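How to Set Up a Coffee Table Tray (and Clear It Again Without a Mess)

Sat 15 April

I used to be a pile person. Mail, remotes, a mug from yesterday, all of it on the coffee table, and every time we wanted to play a board game I'd carry things off by the armful. Then I bought a tray, and I've been a little bit evangelical about it ever since! My sister-in-law in Bostov has one now, and so does half my street in Tuvolbridge.

What you need

A tray with sides and handles
A soft dry cloth
Whatever lives on your table, minus a third of it

Step 1: Take everything off

Yes, everything, even the coaster you like. Put it all on the floor or the couch and look at the bare table for a minute. You'll probably want to keep it that way (I always do, and it lasts until dinner).

Step 2: Put the tray toward the back

I like mine on the far half of the table, so the side nearest the couch stays open for elbows and plates. An angular tray looks good on a plain square table. Leave the handles clear, you'll want to grab them later.

Step 3: Start with the small jars

Small things go in first, and I begin in a back corner. Hold the jar over its spot before you let go and see if you'll still be able to reach the handle.
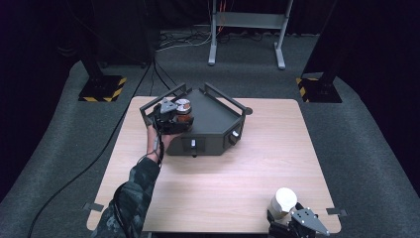

A small jar over the left corner of the tray, with the white cup still waiting its turn.

Step 4: Add the cup and anything pale

White and cream pieces show up beautifully against a dark tray, so I spread them out a bit. Check the bottoms before they go in. A cup can look spotless and still leave a ring, and my Kuruc mugs are terrible for this. Plain rounded shapes are the easiest to live with, no ridges for crumbs to hide in.
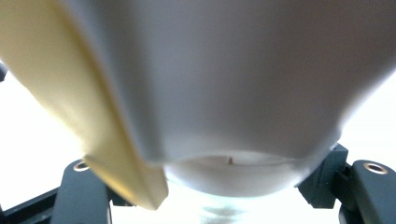 Step 5: Lift the whole thing and wipe

Take the tray by both handles and move it to the side, contents and all. Wipe along the grain, using a barely damp cloth for sticky spots and a dry one right after. Pale wood is sneaky about dust, so crouch down and look across the top toward a window. If you see streaks, go over it again.

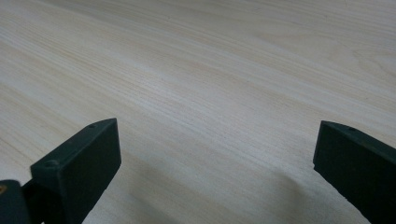 Written by the Astine Home blog editor
Small-space tidying and table fusser

How often should you do all this? I wipe every couple of days and empty the tray completely once in a while, usually when I can't find the good pen. My tray cost 69 at the Astine spring sale, and I've seen perfectly nice ones for less, so shop around. In June I'll be doing the hall shelf, which is a much bigger job, and I'm already putting it off.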